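Sorting small personal items: speaker notes
Hannelore Moser, Arngate housekeeping day, June
Slot: 20 minutes, questions included

Opening. Introduce the subject: watches, bracelets, key rings and other small items that collect on bedside tables. State the scope. Valuables kept in a safe are covered in the Grabner talk after the break and should not be discussed at this point.

Background figures. The Trimance household survey listed 1389 loose items across 100 bedrooms. Watches and beaded jewellery made up the largest share. Mention that the survey excluded drawers. Someone usually asks about earrings — they were logged as pairs, and single ones as a separate line.

Work surface. Recommend the bed for the first sort. It is large, it is soft if something falls, and it has to be cleared by night. A plain sheet shows small parts better than a patterned one. Smooth the sheet before starting, as beads roll into the folds.

Tray. An open rectangular tray with low sides is enough at this stage. Lids slow the work down. A pale interior helps when looking for pins and spring bars. Watches go in first, being the heaviest items and the ones most easily scratched by metal chain.
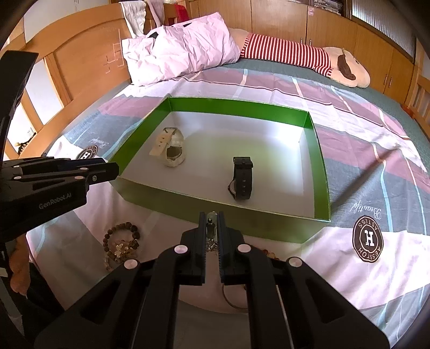
Two watches in a green tray with a white interior; bead bracelet still on the sheet.

Watch position. Point out the two positions on the slide. The cream-white watch is on its side with the strap curled upward; the black one is propped upright on its strap. Either is acceptable for a first sort. For storage, close the strap and rest the watch on it, with the glass clear of the tray wall.

Beads and small flat pieces. Keep these out of the watch tray. Check the cord of each bracelet before putting it away and set aside any that has stretched. Loose beads go in a screw-top jar, one colour per jar if there are enough of them. Sequins and tiny charms go in a paper envelope, marked on the front.

Chains and key rings. Lay chain out straight before storing it. Tangles are easier to undo on a flat surface with two pins — demonstrate if time allows. Empty key rings go with the spare keys.

Timing. The Arunus trial gave 17 minutes for one bedside table, tray work included. Quote this only if asked.

Handout: tray sizes on the front, jar labels on the back. Copies are by the door.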